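Workshop notebook / Storage and benches

Monday, November 29, 2021

Morning. Ga-eun and I continued with the sorting bench. The plan from last week is still the same: two gray bins on the table, one behind the other, so a person can stand in front and move small parts from one to the other without walking to the shelf. Patricio wanted them side by side. I tried this on Friday with tape on the table and the reach to the left was too long for Rocío, so we stay with front and back.

The bins are the large ones we bought from Hikby, from the order with the dividers. The dividers do not fit well. I put them on the top shelf and wrote the width on each with marker, so the next person does not try again.

First problem: the bins move. When you push a hand into the corner to pick up the last pieces, the whole bin slides a little and after 12 or 15 picks it is no longer where you left it. I tried a rubber mat from the drawer. It helps, but the mat curls at the corners and it collects dust from the wood. Then Damián brought spring clamps and we put them where the two bins meet. Clamping bin to bin is better than I expected. The pair is heavier than one bin alone, and the gap between the two rims stays closed, so small screws do not fall in it.
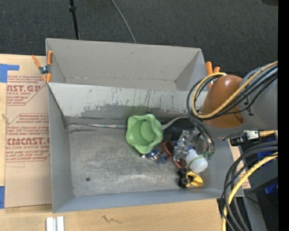

Do the clamps damage the rim of the bin?

Only if they stay on the same spot for many weeks. In the old setup I saw a small white line in the plastic after we left them from January until summer. Move them a little every Monday and open them for the long holidays.

Second problem: the floor of the front bin. It is scuffed, and flat washers are hard to see on it. Ga-eun put 27 washers in the bin and asked me to pick all of them with normal light. I needed longer than I want to write here, and I left two. We will cut a liner from the cast acrylic sheet. I do not want to peel the paper before the cutting is finished, it protects the surface and it is easy to draw on with pencil. Blue tape is good for holding the paper where it starts to lift.

Notes for cutting the liner:
- measure the inside at the bottom, not at the rim, the walls may not be straight
- leave 2 mm free on each side
- round the corners with a file, then try it in the bin with the paper still on
- finger hole near one short side, 35 mm, so it can be lifted for cleaning

Domingo says a sheet of felt is cheaper and more quiet. He is right about the noise - when you drop a handful of screws on acrylic everybody in the room turns. But felt holds the metal dust and we can not wash it. Maybe felt under the acrylic. I will ask at Brernton if they sell it by the meter.

Afternoon. Sorted nearly 200 mixed screws from the Haque box. M3 and M4 together, as always. The long ones first, then the rest is faster.

To do: liner, label for the rear bin, return the big square to Damián, order more M4 washers.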